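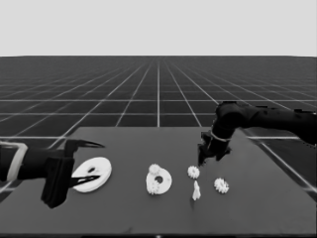 Curkadness: two-arm gear assembly in simulation, with the failures left in

Maintained by Dorota Ostrowski and Perrine Hervieu at Foltovden.

What this is

Curkadness holds 1,770 simulated episodes of black two-finger grippers putting white gears on a carrier plate and then trying to finish the job. It was meant to be a set of successes. In November we found that 144 of those successes had been awarded for something else, and the project changed direction.

What went wrong

The success check (we call it Tastero) looked at the distance between each gear's center and its post. It did not look at height. A gear lying on top of its neighbor's teeth passed. So did a gear that had sunk partway through the plate, which the physics engine allowed if you pushed hard enough – and the policy had learned to push very hard indeed. Perrine spotted it while watching replays at two in the morning, having opened them to make a slide about how well things were going.
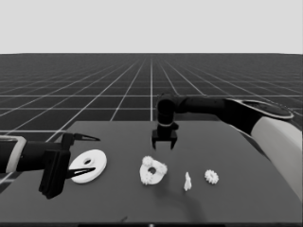
Tastero also had no opinion about where an episode began. Resets place the parts in a loose row with a little random shift, and the arms go back to a home pose chosen long before anyone thought about clearances. With the left gripper's jaws open on either side of the disc at the start, a small shift is enough for a finger to touch the rim on the first move. The disc then slides, the planner works from the old position, and the arm closes very precisely on nothing. We logged these as "grasp failure" for months, which was unfair to the grasp.

The second fault was force. The limit in the Bodin controller was set per finger, while our logger recorded the sum and compared it to the same number. Alarms went off during perfectly gentle grasps, so somebody (Dorota, she would like it noted) turned the alarms off. After that a pinch at several times the intended load raised no flag at all.

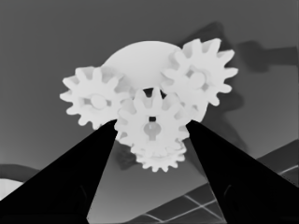
On real hardware that would have meant chipped teeth and possibly a new gripper. In simulation it meant a curve that went up.

What we changed

- Tastero now checks height and tilt as well as center distance.
- Force is logged per finger. The alarm is back on and cannot be disabled from the config file.
- Episodes with first-move contact are tagged reset_contact.
- The 144 false successes stay in, relabeled false_pass. Please don't filter them out and then report our old score.

Known problems

Shadows in the close views are heavy and can confuse edge-based trackers. Contact between meshed teeth is still too forgiving. Do not use the force values to set limits on a physical arm – we wouldn't, and we have the arm.

Questions and replays of new failures: Dorota Ostrowski, Foltovden
© Foltovden, Curkadness project | Back to top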